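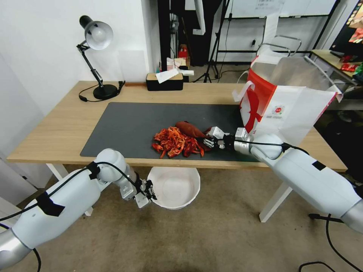 Crawfish shells on the gray mat, bowl standing by on the floor.

I've been promising you the cleanup half of our October crawfish supper, so let's get to it! Shells first, always. I put a big dark mat over the table at Brotdale because scrubbing orange juice out of light wood once was plenty for me, and a wide bowl does nicely for scooping tails and claws (the legs get everywhere – check your sleeves). A lined paper bag is great for the napkins. Konrad Michalski wrote in to say he freezes his shells for stock, 8 cups at a time, and I'm trying that next. If you've got a good stock recipe, send it over before the next issue and I'll print it with your name on it.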